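Bitden library opens toy lending room

The library in Bitden has opened a new room where families can borrow toys and games, in the same way as they borrow books. The room is on the first floor, next to the reading corner, and it is open every afternoon until 6 pm.

The collection has 566 items at the moment. Most of them were given by households in Bitden and in Trurkelstead, and the rest was bought with a grant from the McIntyre fund. There are puzzles, building sets, outdoor games and many small things for young children. A library card is enough to borrow. Each family can take three items home for 12 days, and there is no charge if they come back on time. 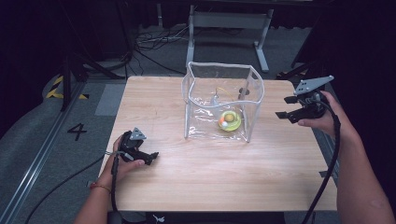

Three small balls on a ring-shaped dish, inside a clear plastic cube.

The idea came from parents who said that toys are expensive and that children get tired of them quickly. A trial was held in spring at the community hall in Povley, and 57 families took part. Many of them asked for the service to continue -- some even wanted a bigger room.

Every item is cleaned and checked when it is returned. If a piece is missing, the library asks the family to look for it at home first. Lost pieces do not need to be paid for, but a family which loses a whole game will be asked to pay a part of its price.

The library is still looking for board games in English and in other languages, and also for toys suitable for children under two years. Soft toys cannot be accepted. Donations can be left at the front desk during opening hours.

In August the toy room will be closed in the mornings, when the new shelves are put in. Borrowed items can be returned downstairs during this time.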